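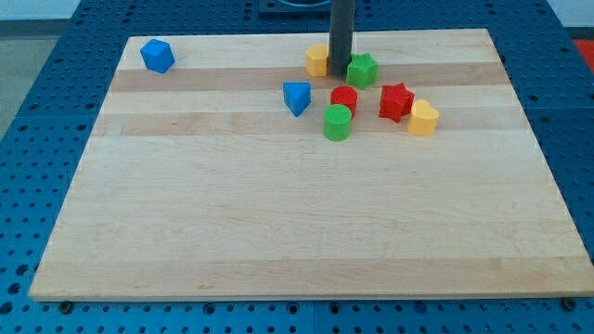
By Fongchan Ongart
Trellton Board Care Guide, revised June

Section 4: Oiling and Re-oiling a Maple Board

This section covers strip-built maple boards finished with Trellton Board Oil and Hulto paste wax. It applies to new boards shipped unfinished and to older boards that have gone dry. If your board has a varnish or lacquer on it, go to Section 6 first and strip it. Oil will not soak through a hard film.

The same steps work for walnut and cherry. Boards made from strips of more than one shade will look more contrasty after the first coat, and tan strips can darken a good deal. The change is permanent.

4.1 What you need

Trellton Board Oil, part 564
Hulto paste wax
Sandpaper, 400 grit
A flat sanding block
Lint-free cotton cloths, at least four
A clean bucket and dish soap
Nitrile gloves, if your skin is sensitive
A work surface that lets air reach the underside, or four small blocks to raise the board

Do not use olive, sunflower or other cooking oils. They go sticky and start to smell after a few weeks. If that has already happened, see 4.7.

4.2 Before you start

Check the board along every glue line. Hold it up to a window and look for light between the strips. A hairline that does not go through can be oiled over. A gap you can slide a sheet of paper into needs gluing (Section 7), and you should do that before any oil goes on. Glue will not hold on oiled wood.

Small tight knots are fine. A knot that moves when you press it with a thumb should be filled.

Lay the board on a flat table and press on each corner in turn. If it rocks, turn it over and try again. A board that rocks on one face only is cupped or twisted. Slight cupping often settles after both faces have been oiled and the board has stood on edge for a couple of days.

CAUTION: Do not try to flatten a cupped board by soaking it or by putting it in a warm oven. Strips can separate along their full length.

4.3 Washing and raising the grain

1. Wash both faces and all four edges with warm water and a little dish soap. Do not put the board in the sink to soak.

2. Rinse with a damp cloth and wipe dry.

3. Stand the board on one long edge, away from heaters and direct sun, and leave it overnight.

4. Run your palm over the surface. It should feel slightly rough. Water makes the loose fibers stand up, and they need to come off before the oil goes on.

5. Put 400 grit paper on the block and sand with the grain, using light pressure. Three or four passes over each area is enough. Do the edges last and ease the corners just enough that they are not sharp.

6. Wipe off the dust with a dry cloth, then with a barely damp one. Let the board dry again.

Note: New boards feel rough again after the first few washes in normal use. You can repeat steps 1 to 6 once before oiling if you want a smoother surface. More than that makes no difference we can find.

4.4 First coat

1. Shake the oil bottle. In a cold room the oil thickens, so stand the closed bottle in a bowl of warm tap water until it pours easily.

2. Raise the board on its blocks. A table with a perforated top works well too, but put paper down first if you care about the table.

3. Pour a thin line of oil down the middle of the board and spread it with a cloth, working along the grain. Add more where the wood turns dull. End grain will take much more than the face.

4. Oil the edges, then turn the board over and do the other face. Always oil both faces in the same session. A board oiled on one side only is likely to cup.

5. Wait 20 minutes. Add oil to any spot that has dried out.

6. Wait another 20 minutes, then wipe off everything that is still wet. The surface should have no puddles or tacky patches.

7. Stand the board on edge overnight.

4.5 Second and third coats

Repeat 4.4 the next day. Most maple boards need three coats the first time and one coat after that. Thick boards sometimes take a fourth. Stop when the oil is still sitting on the surface after the first wait.

You do not need to sand between coats unless the surface feels fuzzy. If it does, one light pass with the 400 grit is plenty.

4.6 Waxing

Wax is optional. It slows down water and makes the board easier to wipe. Leave it off if you re-oil often, or if the board is used for kneading dough.

1. Wait a full day after the last coat of oil.

2. Rub a small amount of Hulto wax into a cloth until the cloth is evenly coated.

3. Work it over the board in small circles. Keep the layer thin. Thick wax turns white in the grain and has to be scraped out.

4. Leave for 30 minutes.

5. Buff with a clean cloth, along the grain, until the cloth slides freely.

CAUTION: The finished surface is slippery when wet. Put a damp towel or a rubber mat under the board before cutting on it.

4.7 Problems

Surface is sticky. Too much oil was left on, or cooking oil was used. Wipe hard with a dry cloth. If it stays sticky, wash with hot soapy water, dry overnight, sand lightly and start again at 4.4.

Pale patches after the first coat. Usually glue squeezed out between the strips when the board was made. Sand the patch until the oil darkens it evenly with the wood next to it.

Board smells. Rub with coarse salt and half a lemon, rinse, dry on edge. Re-oil the next day.

White rings. Water has got under the wax. Buff with a dry cloth first. If the ring is still there, remove the wax with a warm cloth and go back to 4.6.

Fine cracks at the ends. The end grain has dried faster than the rest. Oil the ends once a day until they stop taking it. Cracks that reach more than a finger's width into the board should be glued.

4.8 How often to re-oil

Drip some water on the board. If it beads, leave the board alone. If it spreads and the wood darkens, dry the board and give it one coat as in 4.4. A board used daily will need this every month or so, more often in a heated house in winter.

Store the board on edge with space on both sides. Do not put it in the dishwasher.

Continue to Section 5 for juice grooves and handles.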